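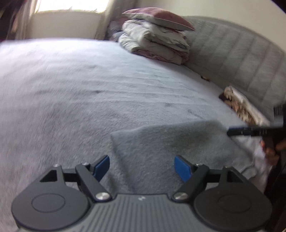
Last modified: Mar 17, 2018

Fleece blankets and a plush bedspread: where do you put it all, and does any of it stay folded?

Posted by Yolandi Xaba in Bedrooms and Bedding

I have a bed with a padded headboard (grey, quilted, with the vertical channels that collect dust as if paid to) and far more bedding than one bed can reasonably wear. At the moment the spare comforters and sheets live folded in a pile up against the headboard with a pillow on top, like a second, shorter person who has come to stay.

Three things are annoying me.

The grey fleece blanket. It's a thick fuzzy one and I fold it on the bed. I can get one corner beautifully crisp and the rest slides off to the side. By the time I've dealt with the side, the corner has gone.

The bedspread underneath, a sort of pale grey-lavender plush. It creases if you look at it, and every speck of anything shows.

Then the pile. There's no airing cupboard in this flat. The wardrobe is full of my coats and a tent. I measured the gap under the bed and it's 17 cm, so no good for the big plastic boxes I was going to buy.

I don't want to be told to get rid of it all. My mother has already covered that.

Xolani Joubert

Fleece on plush is your trouble. Two fuzzy things grip each other, so when you pull one edge straight you drag the layer beneath it and get ripples in both. Fold the blanket on a table, or on the floor if the floor is clean, and carry it over when it's finished. If it has to be the bed, turn the bedspread down first and work on the sheet.

For the fold itself, halve it lengthways, then halve it lengthways again, and only then start on the short way. Thick fleece won't take a sharp crease and you'll wear yourself out trying. Put the open edges towards the headboard and the fold towards the door. It is cheating, and it works on visitors.

Seventeen is plenty for flat zip bags, by the way. I have the Dornine ones, which are soft-sided with a handle at one end. One comforter per bag, sheets in whatever gap is left. Don't fill them until they bulge or you'll be lying on the floor kicking them in, as I was last September.

The bedspread: shake it out of a window, then smooth it with the flat of your hand all in one direction. A slightly damp rubber glove picks up the bits. Do the headboard channels with the narrow nozzle while you've got the hoover out.

temolell409

get vacuum bags. Jorkard do a big one. mine went down to nothing and then went back up again over the winter so maybe not the big one

Saavedra_464

I'd leave the pile where it is, but I'd build it properly. Heaviest comforter at the bottom, lighter ones on that, sheets next, pillow last. If it leans, your folds are all at the same end, so turn every other one round.

Also put each sheet set inside one of its own pillowcases. I resisted this for years on the grounds that it sounded smug. It is smug. I can now find a fitted sheet in the dark.

I disagree with Xolani about damp gloves on plush. I did it to a throw and got a flat patch that looked as if a dog had been asleep on it. Dry glove, or a clothes brush, and go gently.

Yolandi Xaba

Thanks, both, and thanks temolell409, in a way. Folded the fleece on the kitchen table and it came out as an actual rectangle. I then carried it to the bedroom and it was less of one. Going to try the zip bags for the comforters and keep the sheets out, in their smug pillowcases. Does anyone know whether the zip bags need airing, or can I shut them and forget about it until it gets cold?

Xolani Joubert

Make sure everything's bone dry before it goes in, then open them up every couple of months. Mine get done when I remember, so twice a year.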